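Workshop notebook, August
Terrazzo samples for the Teltham counter, second batch

9.15. Opened the moulds from the last pour. Four of the six came out in one piece. The two in the old plywood moulds stuck at the corners and one lost a piece the size of a thumbnail. I have put new tape on the joints and a thicker coat of release wax, but I think these moulds are finished. Please do not use them for anything that the client will see.

Mix as before: white cement, fine marble sand, water, a little of the plasticiser from Faulkner. I kept the chips separate and added them by hand at the end. For this batch I wanted to know if the weight of the tile changes when the large chips are placed by hand or stirred into the mix. Weights after demoulding, same mould, same fill line:

hand-placed: 371 g
stirred in: 377 g

The difference is small and may come only from the way I levelled the top. The stirred one has fewer holes on the back side. I will repeat before I believe it.

10.40. First grinding. I started with the coarse disc and it went quickly through the cement skin, perhaps too quickly on tile B, where the edge is now lower than the middle. It is my fault, I was leaning on the machine. With wet grinding the colours look much stronger than they will be when the surface is dry, so I waited before making any notes on colour.

When dry:

Tile A. Black and mustard only. Too heavy. From two metres it looks like gravel.
Tile B. Black, mustard, pink. Better. The pink is almost lost, because the white cement takes away its strength.
Tile C. Same as B but with the grey-blue. This is the one I like. The blue makes the mustard look warmer.
Tile D. All colours with small chips only. Pleasant but weak, like a kitchen towel.

The client asked for "big pieces, but calm". I have thought about this sentence for several days. For me, calm comes mostly from the empty space between the pieces. In tile C there are places where three black chips have landed close together and the eye goes directly there. In the next pour I will lay the black ones first and push them apart with the wooden stick, then fill with the other colours.

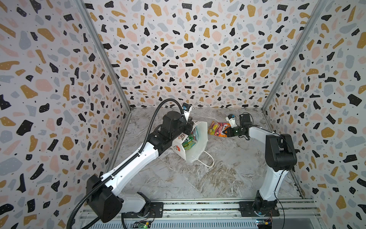
Terrazzo pattern on the walls: black, mustard, pale pink and grey-blue on white. Grey-and-white marble pattern on the floor.

I keep coming back to how much white to leave. On a wall, a pattern with a lot of white can be large and still light. On a counter it has to live together with cups, papers and crumbs, and I believe it should be a little more closed. I will make one sample with more white than I find correct and one with less, and send both to Teltham. It is easier for people to choose when they have something to refuse.

Another thought on the black chips. If every one is the same flat black, they become like holes in the surface. A few white specks inside the black would help a lot. We have no stone like this on the shelf. The basalt from Nomlow has small pores, and it is possible that the white cement paste would fill them during grouting and leave dots after polishing. To try. The pores must be cleaned from dust first, with the air gun and then with water, otherwise the paste will sit only on top.

12.30. Sieving. The bag marked "Waria pink" is not well sorted. It has everything in it, from powder up to pieces which are too thick for the mould. I passed it through the two larger sieves and washed what was left. The water was pink for a long time, so I suspect that some of the colour is only dust and not the stone itself. The washed chips are paler, closer to skin than to rose. I put a handful in a glass jar on the window shelf to see if the sun does something to them. Please leave it there.

14.00. Poured three new tiles.

E: 200 g chips, black laid first, more white between.
F: same weight of chips, black laid first, gaps filled with small chips.
G: same as E but with washed Waria pink and Nomlow basalt in place of the usual black.

I vibrated each one on the table until no more bubbles came up, then covered them with plastic and a damp cloth. With E the large pieces moved when I vibrated – two of the black ones went back together, exactly where I did not want them. With F this did not happen, the small chips seem to hold the large ones in their places. If E fails for this reason, I could vibrate the mix before placing the chips, and after that only press them down with the float.

The room was warm, and the mix became stiff faster than in the spring. I had to hurry with G and the left corner is not well filled. Next time I will weigh everything for all tiles before adding water to the first one. I write this here every summer.

16.20. Grouted the holes in C with the same paste, a bit thinner. Two large holes near the edge, many small ones. I rubbed it in with the rubber float in circles and took off the rest with a damp sponge. It needs to stay until the paste is hard before the finer discs.

To do:
Turn the damp cloths over in the morning and wet them again.
Order 3 bags of white cement. The last open bag has lumps, use it only for test pieces.
Ask Faulkner if the sealer comes in matt. The one we have gives a yellow tone on white cement, look at the old sample beside the sink.
Cut the damaged corner from the plywood mould tile and keep it for the sealer tests.
Finer discs on C, then photograph it dry, next to the window, together with A.
Send the sizes for the counter edge to Teltham again. Their drawing shows a rounded edge and their letter says square.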